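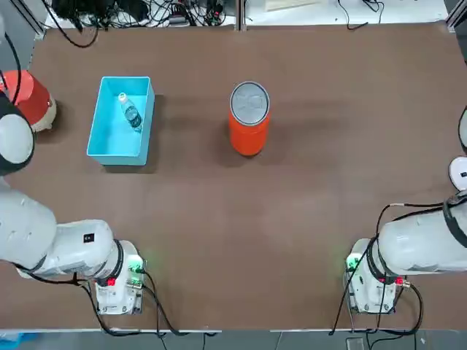

The two-arm station with the blue bin, a water bottle and a drink can.

Choosing what to leave out: notes on a demonstration filtering result

This post records a result obtained by our group in Boston over the spring. A fuller account is in preparation, and the present text should be read as a working note. It concerns the selection of human demonstrations for training a two-arm policy on simple container tasks, and in particular the question of whether a smaller, better chosen set can match a larger one. Readers of the earlier post on control delay will recognize the general approach.

The task family is modest. A bin stands on the table with an object in it or near it, and the arms are asked to place an object in the bin, to take one out, or to exchange one for another. Bottles and cans were chosen as the main objects for two reasons. A clear bottle is difficult for the vision model, which tends to rely on the label band and the cap. A can standing upright is easy to see and easy to knock over, and a policy that approaches it carelessly will reveal the fact at once.

Our full set for this work, known internally as Irkport, holds 3177 demonstrations recorded by teleoperation. All were kept at the time of recording provided that the task was completed. Completion is a weak standard. An operator may hesitate over the bin, close the fingers on nothing, back away, and try again from another side, and the episode will still end with the can in the bin. A policy trained on such episodes learns the hesitation along with the grasp.

The usual remedy is to have a person review the episodes and discard the poor ones. We attempted this first. Torunn Forsberg and I each graded the same 100 episodes without consulting one another, using a written guide. Agreement was good for plainly bad episodes and poor for everything else. I had marked down long pauses, while Forsberg had marked down large wrist movements close to contact. On reflection, her criterion was the more useful of the two, and it influenced the method that followed.

The method, which we call Reda, assigns a score to each short segment of an episode and leaves the episode itself ungraded. A small model is trained on the full set to predict the next stretch of motion from the current camera views and joint positions. It is then asked, for each segment, how widely its predictions spread and how far the recorded motion falls from all of them. Wide spread alone is acceptable, as there may be several sound ways to reach a bottle lying at an angle in a bin. A recorded motion that lies far from every prediction, in a place where the spread is narrow, is treated as suspect. Suspect segments are given no weight in the training loss, though they remain available as context for what comes after.

This last point deserves some emphasis. In an early version we cut the suspect segments out entirely and joined the remaining pieces. The resulting policy performed worse than one trained on everything. Recoveries had been separated from the mistakes that made them necessary, and the policy, once it had made a small error of its own, had little idea how to proceed. Keeping the mistake as input while declining to imitate it restored the behavior.

Evaluation was conducted with 30 trials for each combination of task and policy. Object positions were drawn in advance from a fixed list, and the person resetting the table was not told which policy was loaded. On placing a can, the filtered and unfiltered policies were hard to tell apart. On removing a bottle, the filtered policy was the stronger, chiefly through fewer collisions with the bin wall. The exchange task, which calls for 2 grasps and some coordination between the arms, showed the largest improvement and also the largest variation between training seeds. I would not wish to place much weight on that difference until it has been repeated.

Several limits should be stated. The scoring model is trained on the same data it judges, so a fault shared by most operators will appear normal to it. We found one such fault by chance: nearly all of our operators favored the left arm even when the object stood closer to the right, and the filter raised no objection. The threshold for suspicion was set by hand on the placing task and was not adjusted for the other tasks. The bin was also the same throughout, and its low walls are forgiving.

A comparison with the ranking method proposed by Hồ is still under way. That method scores whole episodes, and an early run suggests that it removes many of the same poor demonstrations at lower computing cost, while also discarding recoveries that our method retains. Both approaches will be run on a second set with taller containers and a wider range of bottles. Forsberg is revising the grading guide before that set is recorded, and the left arm preference will be measured from the start - with operators assigned a starting arm for each episode.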